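Litter pickup, front room to bin

31/01/2022

I have been sorting out the order in which I clear small rubbish at home. The rule for now is floor first, then table, then bin, and no sorting on the way. Larger things (boxes, bottles) go in last so they don't block the opening.

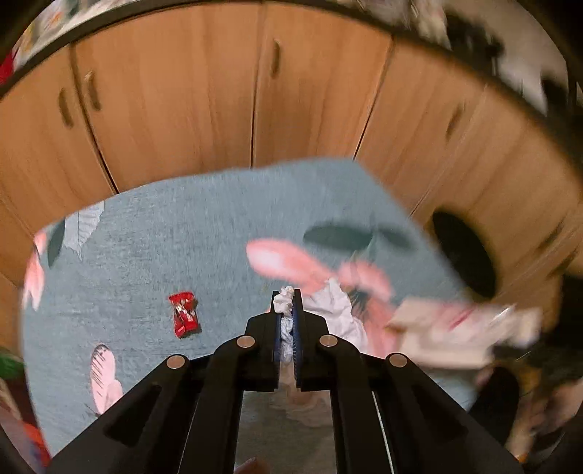
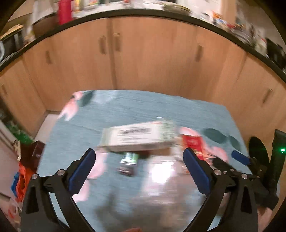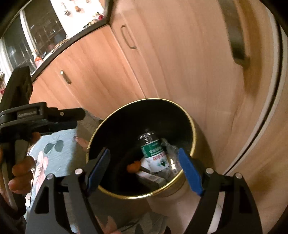
Rug, table, bin. The red wrapper in the first one is lying left of the tissue.

Notes, mostly for myself:

Tissues on a printed rug are easy. White shows up against blue-gray and pink. Red wrappers are worse than I expected, as my eye reads them as part of the flower pattern. I now do one slow pass from the far edge and a second at right angles to the first.

The table takes longer. Packages need checking before they go, and a flat box gets opened every time. Hussam Darwish once threw out a box with 2 unused fuses in it and had to reorder from Pavance, so I check.

The bin is the real limit. A plastic bottle standing upright uses far more height than it needs. Crushed flat, cap back on, it takes up very little. I don't always do this - the bottle in the third picture still has its full shape.

Liners: I buy the Flarnley roll of 50. They fit a round bin if the excess is folded outward over the rim and pulled down evenly. The Letow ones were cheaper but too narrow, and I gave up on them in April.

Next is the drawer under the kettle.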